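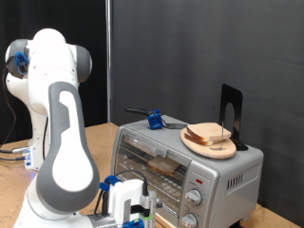 Andel 4 Portable Training Goal

Manufacturer: Clivance
Category: Soccer equipment / Goals / Portable
Page updated April 8, 2020

Overview

The Andel 4 is a freestanding soccer goal for small-sided play and general training. It is supplied as a welded aluminum front frame with bolt-on side frames, a rear ground bar, net, net clips and ground anchors. The goal is suitable for grass and artificial turf. It is not intended for full-size match play, and it should not be used on indoor courts without the optional floor pads.

The current version replaces the earlier Andel goal with the steel rear bar. Side frames from the earlier version do not fit. Nets are interchangeable between the two.

Frame

The posts and crossbar are extruded aluminum with an oval section and internal ribs. The front face is powder coated white. Side frames and the rear bar are round tube with the same finish. Corner joints at the crossbar are welded at the factory and then coated, so there are no exposed fasteners on the playing side of the goal.

Each side frame attaches to its post with 4 bolts. The bolts pass through a captive plate inside the post and can be tightened from the rear with the hex key supplied. Thread lock is already applied. If a bolt is removed more than once, fit a new one from the spares kit.

The assembled goal weighs 41 kg without anchors or ballast. Two adults can carry it over level ground. For longer distances, use the wheel kit listed under Accessories.

Net

The standard net is knotless polyethylene with a 100 mm square mesh, in white. It attaches with plastic clips that slide into a channel along the back of the posts, crossbar and rear bar. No hooks or tape are needed. Clips can be replaced one at a time without taking the net down.

A Plallitz net with a smaller mesh is available for younger age groups and for use with smaller balls. It uses the same clips and channel. Colors are white, green and orange.

Nets are consumable items and are not covered by the frame warranty. A net left outdoors all year should be inspected at the start of each season, and again in July if the goal is in daily use.

Anchoring

The goal must be anchored whenever it is standing, including when it is not in use. Three methods are approved:

Grass: steel U-anchors driven over the rear bar. 4 are supplied.
Artificial turf: Arnaud ballast bags, filled with dry sand, laid across the rear bar. Sold separately.
Indoor: floor pads with ballast bags. Both sold separately.

Do not use U-anchors on artificial turf. They damage the base layer and do not hold. Do not tie the goal to a fence in place of ballast.

In soft or sandy ground the standard U-anchors may pull out under load. Use the screw-in type, part AN-S, and check them by hand before each session.

Assembly

1. Lay the front frame face down on a clean, flat surface.
2. Fit the side frames and insert all bolts finger tight.
3. Fit the rear bar between the side frames and close both latches.
4. Tighten the bolts, starting with the lowest on each side.
5. Slide the net clips into the channel, beginning at the center of the crossbar.
6. Raise the goal with one adult at each post, move it into position and anchor it.

Two adults are required for step 6. Children should be kept clear until the anchors are in.

Storage and care

Release the rear bar latches, unbolt the side frames and store the parts flat. The front frame can be hung on wall brackets if both posts are supported. Do not stand it upright against a wall without a strap.

Wash the frame with water and mild soap. Solvents will dull the coating. Scratches down to bare metal do not need treatment, but sharp edges should be filed smooth. A frame with a cracked weld or a bent post must be taken out of use. Clivance does not supply repair sections for the front frame.

Accessories

Wheel kit, pair, clamps to rear bar
Arnaud ballast bag, empty
Floor pads, set
Screw-in anchor, part AN-S
Plallitz small-mesh net
Net clips, bag of 100
Bolt spares kit
Wall brackets, pair

Warranty

The frame is covered for 2 years against defects in material and welding. Coating wear, nets, clips and wheels are excluded. The warranty does not apply to goals that have been drilled, cut or used without anchors. Claims need the serial number, stamped on the inside of the left side frame near the latch.

Ordering

Goals are sold singly or in pairs. A pair ships on one pallet and a forklift or tail lift is needed at delivery. Please state net color and mesh with the order. Nets already cut to a custom size cannot be returned.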